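The wooden board came in October, a day before the shape blocks did. I paid 37 for it from Brovstead and 20 for the blocks, which are plastic. I wanted a flat surface for them that wouldn't slide or flex, and the cutting board from my kitchen was too small and had started to bow.

Before using it I sanded the top with 300 grit and wiped it down twice. The grain runs the long way and there is one small dark knot. I thought about returning it over the knot and decided it wasn't worth the shipping.

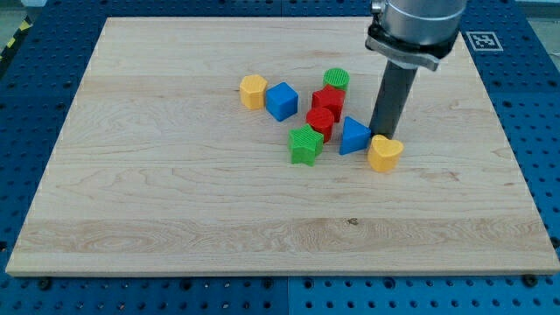 *Posted by Ashour in Workbench, 8:40 p.m.*

The pale wood makes the colors easy to tell apart, even the yellow heart, which I expected to get lost. The blue triangular prism shows up well too. With the pieces grouped toward the far side, there's plenty of bare board left at the front.

I haven't put any finish on it. Oil would darken it, and I like it light. If it picks up marks over the winter I'll sand it again. The blocks go back in their bag at night and the board stays out.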